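Bench helpers wanted, small appliances. Brisside Reuse, Kaltness Road, unit behind the tile shop. Start as soon as you can, we are behind.

**What it is**

Checking, cleaning and packing donated household electricals. Hairdryers, hand blenders, travel irons, clippers, heated rollers, the odd thing no one can name. They come in from the collection points with flexes in knots and go out bagged, coiled and labelled. Part time, paid, two posts going. Both run to the end of March, might be extended, depends on the Druvero money and we won't hear on that before December.

**Hours**

Mornings mostly, 9 till 1. One late shift a week, 4 till 8, by agreement. If you can only do lates, say so and we'll see. School hours fine.

**The work**

- unpacking crates onto the white tables, sorting by type
- looking over every plug, flex and casing. Cracks, scorch marks, bent pins, tape where tape shouldn't be = red crate, no arguing
- wiping down. Damp cloth, never wet, not near the vents
- coiling flexes and fixing them so they stay put
- finding the right bag or case for the thing, or a bag that will do
- writing the label (what it is, what comes with it, your initials)
- sweeping up. Everyone does it, incuding me

You will NOT be doing electrical testing. Gayan does that, he has the kit and the certificate. You pass things to his shelf and collect them from the other shelf. Please don't mix up the shelves.

**Who we want**

Someone patient with cord. I mean it. Half the job is flex. Steady hands, decent eyesight (glasses obviously fine), happy standing for a couple of hours, though there are stools and you can do most of it sitting. Able to lift a crate of hairdryers, or willing to ask someone. Readable handwriting.

No experience needed. If you've worked in a charity shop, a laundry, a stockroom, or brought up children with a lot of toys, you've got the idea. Don't need a CV. Don't need references from a head teacher. English good enough to read a label and write one.

Not for you if you want music on loud or can't leave a thing alone without taking the back off it. We had one of those.

**Trial session**

We ask everyone to come for a paid trial, 2 hours, before either side says yes. You'll get a mixed crate and a bench. Bring your own drink, there's a kettle but the mugs are grim. Flat shoes. Tie long hair back. Sleeves up or short, they catch on everything.

How we like flex done: wound snug round one end of the body, plug left where you can get at it, not buried underneath. Two hands on it while you turn it over and check the shell, then into its bag.

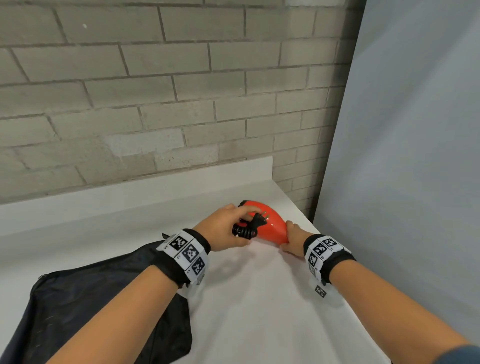
Daiane Quintana adds that snug should not mean strangled, and that she wants the first bit of flex where it leaves the casing left with some slack, as that is where they break. She would also like people to stop zipping bags over the plug pins. She has resewn enough linings.

So, what Daiane said. She trains all new starters and she is nicer about it in person.

**Pay and bits**

Hourly, same rate for both posts, ask when you ring and I'll tell you straight. Trial paid at the same rate, cash or transfer. Bus fare back if you keep the ticket. Gloves supplied, all sizes except very small, which are on order. First pick of the unsellable cases and bags, if that's a draw.

We've got 800 items to clear out of the MacPherson store before the lease ends so it will be busy to begin with. After that it calms down a fair bit.

**Getting here**

Bus stops at the top of Kaltness Road, then walk down past the tile shop and go round the back. Grey door, bell doesn't work, knock hard. Level floor inside, wide door, toilet on the same level. Parking is hopeless before ten.

**To apply**

Ring or drop in, any morning, ask for Gayan Saha or Daiane. Or put a note through the door with your name, a number and which hours suit. A few lines on why is nice but not required. We'll get back to everbody, might take a few days.

Closing when both posts are filled. If this notice is still up, we're still looking.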